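Filed under: Course handouts, Small Business Accounts
2 comments | 30 shares

Handout 2: Stock and the cost of sales

Closing stock is what the firm still holds at the year end. Value it at cost, or at what it would sell for if that is lower.

Flurkent opened February with stock of 485 and bought 710 more during the month. Add the two, then take off closing stock to get the cost of sales.

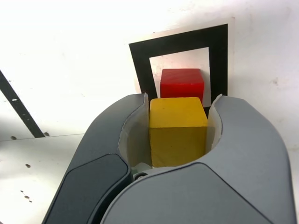
Bodier asked whether carriage inwards should go in with purchases. It should – carriage outwards is a selling expense and goes lower down.

Goods sent out on sale or return stay in your stock until the customer accepts them. Leave them out and profit is too low.

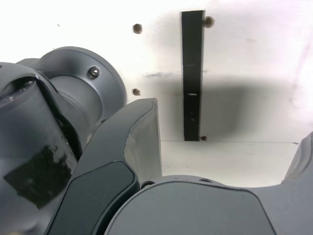
The same goes for goods held at another site. Flolton counts what is in its second store even though the keys are with the carrier.

Related
Handout 1: Day books
Handout 3: Depreciation
Worked answers: Pap Ltd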